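Share (4) | Print this page | E-mail this article

3.2 Sorting the toy tray

I'll admit I got rather fond of this bit of the Vetidthorpe work! We wanted to know which toys look easy to put away and which look like a faff, so everything went in one metal tray next to a stack of boxes with round holes.
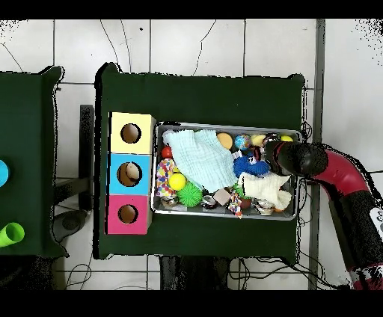 Balls were my obvious favourites (round thing, round hole), but rope toys bend, and cloths are a different problem altogether. I scored all 134 toys in our list for squashiness, following Urbańczyk, and had to redo 3 of them.
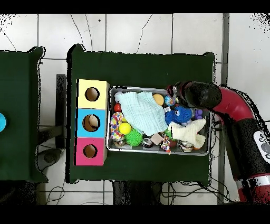
Figure 3. The toy tray and the three-box stack, with a ball in the middle box.

Soft toys got their own group, and I'd keep it that way next time.

319 views | 4 shares

Related items
Gikow: soft toys and small boxes
Skitero toy list, August update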